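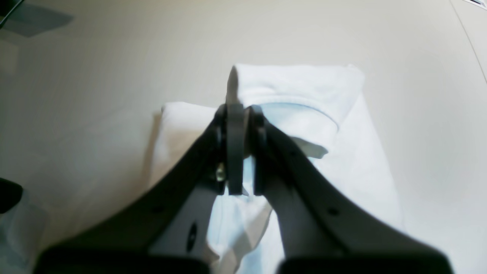

Stitel: a word list for colour and finish

Stitel is a list of plain English words for the colour and surface finish of everyday objects. It was put together for people who write catalogue entries, lost property notes, shop listings and repair tickets, and who need the same thing to be called by the same name each time. This is version 2, released on July 16, 2023.

What is in it

The list comes as two files. colour.csv holds 100 colour terms and finish.csv holds 100 finish terms. Both are UTF-8, comma separated, with a header row.

term: the word or phrase to use, in lower case
group: the family it belongs to, such as grey, white, yellow metal or sheen
also: other words people use for it, split by semicolons
avoid: words that should be replaced by this one
note: free text, often blank

British spelling is used in the term column. American spellings go in the also column, so a search for "gray" will still find every grey.

Where the words came from

The first set came from the Jimeck sale lists, typed up by hand and sorted by how often each word turned up. The Muriithi workshop notes were added later. They are short and badly spelled but much better on metal, and most of the finish terms come from them. Paint names, dye names and trade names were taken out.

How to use it

Pick the colour first, then the finish, then the thing itself: "dark grey, matte, hinge". If the object has more than one colour, give the largest area first. Small parts come after the word "with". 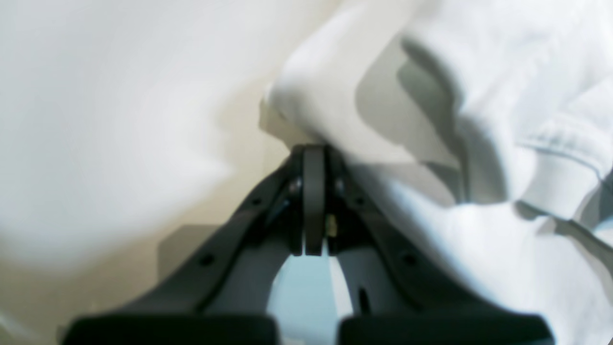 Metal is where most entries go wrong. People write "brass" or "steel" when they have only seen the colour, and the next reader takes it as a fact about the material. Stitel keeps the two apart — material goes in your own field, and the colour field takes "yellow metal" or "white metal" unless someone has tested the part. The tiny brass- or gold-coloured piece tucked into the dark grey mechanism would be entered as "with yellow metal, small", and whether it is a screw or a spring end is left open. The same rule covers plated cutlery, picture hooks, buttons and zips.

Whites and creams

White, off-white, cream and beige make up the part of the list that draws the most complaints. The terms were kept few on purpose. "Ivory", "ecru" and "eggshell" are all in the avoid column and point to either cream or off-white. Cloth that has yellowed with age is entered by its present colour, with the age in the note.
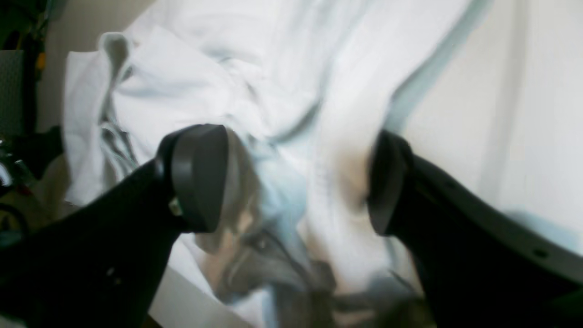

Known gaps

Patterned things are not covered beyond "striped", "checked" and "spotted".
Glass has colour terms but hardly any finish terms.
"Glossy" and "shiny" are still separate rows. They should be merged, but the Stakasura import script looks for both.
There are no terms for things that change colour in different light.

Changes since version 1

Greys were cut down and re-sorted from light to dark in March.
"Charcoal" moved from avoid to also, under dark grey.
The note column was added.
Trailing spaces were removed from finish.csv.

Licence

Free to copy, change and share. Please keep this file with the list, and rename the list if you change the term column.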